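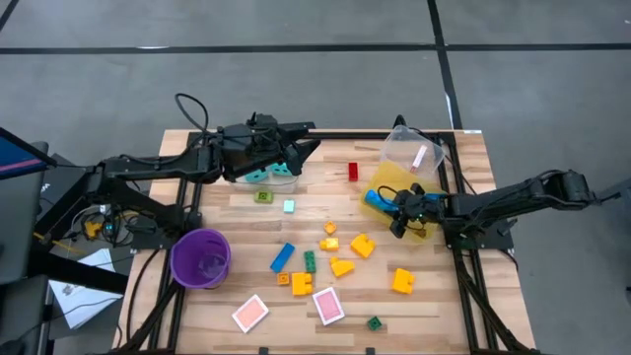

September 8, 2023 – sound and cues, Plorkomell

In at ten, Yulan already up the ladder. Full cue-to-cue of act one, stopped twice. 43 cues in the book now, was 21 at the July read. Too many. Cut 17b and the second door slam, neither was doing anything.

Interview playback: the Boltis hiss is back on the long speech. Tried a gentle cut above the voice, lost all the breath before "I never went home". Put it back. Would rather have hiss. Chunhua agrees, Andener people may not – ask when they come in to hear it.

Crossfade from market recording to live actor still late. Operator is waiting for the line to finish, needs to go on the word "bridge", not after. Marked in the book in red. Tried it four times, third was lovely, fourth was mud.

Row F left side hears almost nothing from the rear pair. Turned the left one in a bit, beter. Still dull near the pillar. Not chasing that today.

Interval music: no. All of us hate it. Chunhua has a tape of her uncle's wedding band, will bring it Monday.

Projector fan audible in the silence after the verdict. Yulan suggests moving it back behind the glass, which means a longer lens, and the hire is more than 2,000 for the run. Try a baffle first. Foam is in the blue crate under the stairs I think.

Still to do
– re-cut voice 6, clipped start
– new labels on the desk, the old ones have come unstuck agian
– spare headset for the deputy
– rename show file, two versions both called FINAL
– ask Yulan if the blackout can hold one more breath before cue 30

Act two after lunch tomorrow. Book left on the desk, pencil only please.

Plorkomell Sound Workshop notebook | Contact the workshop | © 2023 Plorkomell | Back to top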